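Two Months With the Hultska Folding Table

I bought the Hultska in March, after my old dining table finally gave up a leg, and I've been meaning to write this up ever since. I paid 298 dollars for it at Van Loon, delivery included, and it came in one very flat, very heavy box. I'd looked at the Zoton too, but that one runs closer to 400 and the only leaf color they had left was gray. I wanted white!

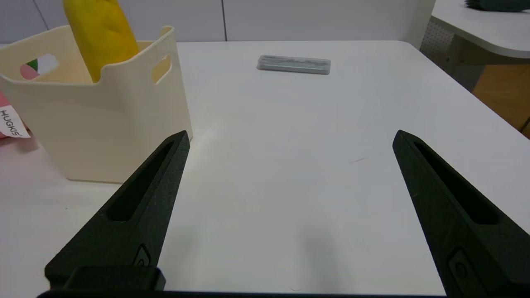

White tabletop with a cream storage basket.

Putting it together took me 70 minutes, and I'm slow (I also stopped for coffee). The instructions are all drawings, and step 2 has the hinge facing the wrong way, so look at the next step before you tighten anything. The bolts went in fine and nothing was missing from the bag. I do wish they'd thrown in a decent hex key, as the one you get is so short that I scraped my knuckles on the frame over and over.

Now for the folding. The leaf swings up and a leg slides out underneath it with a nice solid click, and I can do it with one hand while holding a plate in the other.

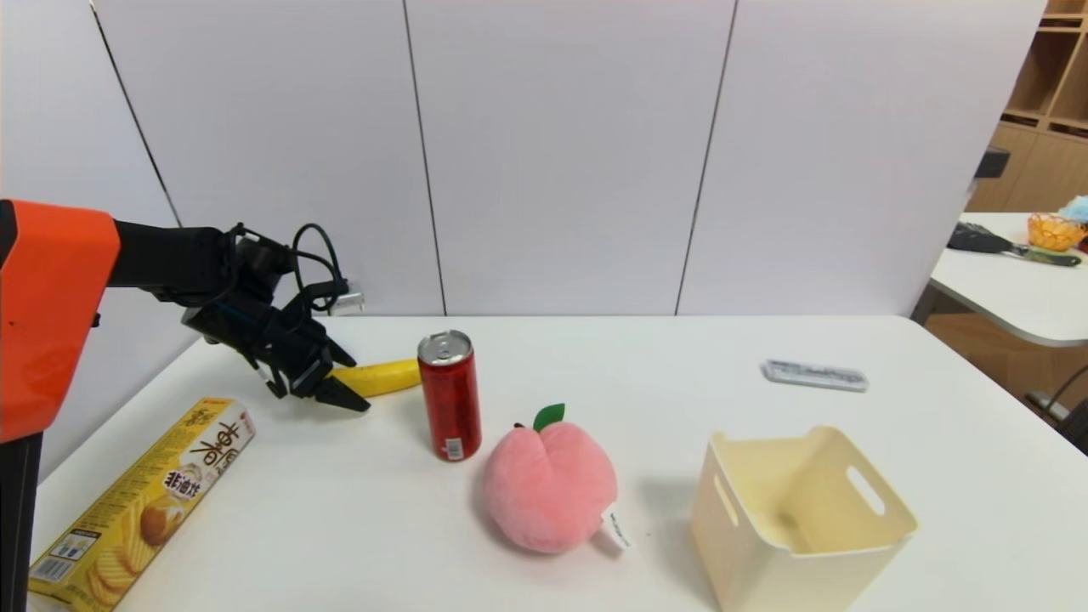 Going back down is stiffer - you have to lift the leaf a little first, and for the first week I kept forgetting and yanking on it like an idiot. My neighbor has the Luvar, and hers drops much more easily, but it also wobbles when you cut bread on it. Mine stays put. I've rolled pie dough on it, done my taxes on it, and had a sewing machine going at full speed without anything creeping toward the edge.
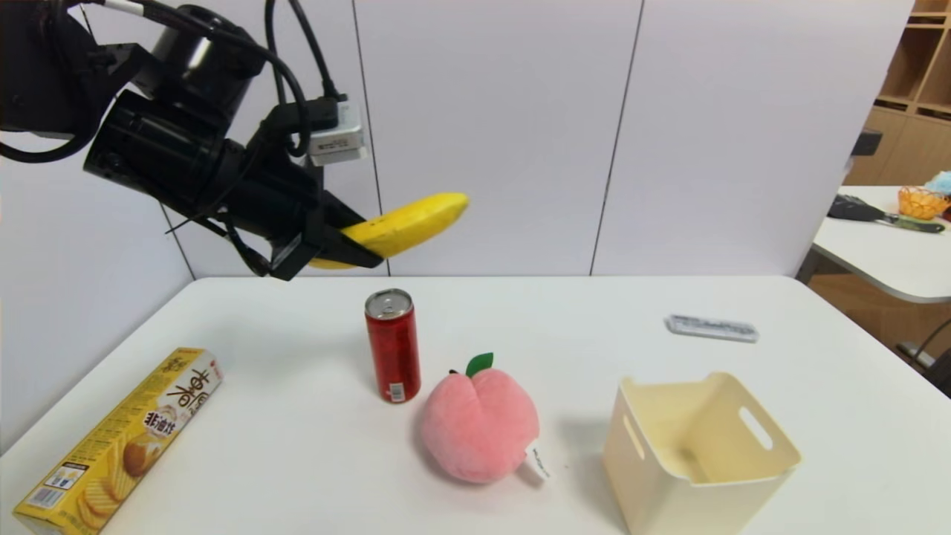 Cleaning is where I have mixed feelings. Coffee and tomato sauce wipe off with a damp cloth, but turmeric left a faint ring that took me three tries with baking soda. And a white top does make everything you set on it stand out, so a red drink can or a yellow snack box jumps right at you and the table looks messy with hardly anything on it. I've gotten used to that, and it does push me to tidy up before dinner.

Four stars from me. I'd buy it again, though I'd hold out for a sale.

Posted 2018-05-11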